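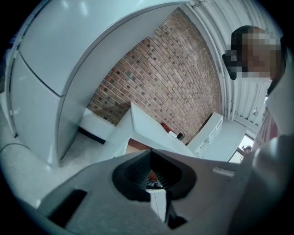
Helura hand-held gripper, gray body with black finger pad. View from the gripper's own camera, club kitchen end.

Boltik Helura Hand-Held Gripper – Classroom Kit

The Helura is a gripper with no robot attached. A student holds it, does a chore with it, and the camera records what the gripper saw. Later the recordings go to the team's training computer, which will learn the chore, bad habits included.

We built it for robotics clubs that have more students than robot arms. The first ones went to the after-school club at Dullby, where the project that year was clearing a table and putting things away in a fridge. The club has made over 65 recordings so far. Several are of the ceiling.

In the box
Gripper with camera mount
Wide-angle camera
3 spare finger pads, black rubber
Charging cable
Project booklet, 66 pages, of which students will read the one with the diagram

Who it suits
Grades 8 and up. Teams of up to 5 work best, with one person on the gripper and the rest giving advice. The Cheng project track, included in the booklet, runs for one semester and ends with a table-clearing contest.

Good to know
The wide-angle lens bends everything near the edges. Straight walls will look like they are leaning in to listen. Leave it that way – the software expects it.
The pads wear out faster if used for picking up gravel. Please don't ask how we found out.
The camera sees faces. Blur them before sharing recordings outside the club.

Availability
In stock. School orders placed before the end of August ship ahead of the fall semester. Replacement pads are sold separately, in black only.

Page updated 10 January 2021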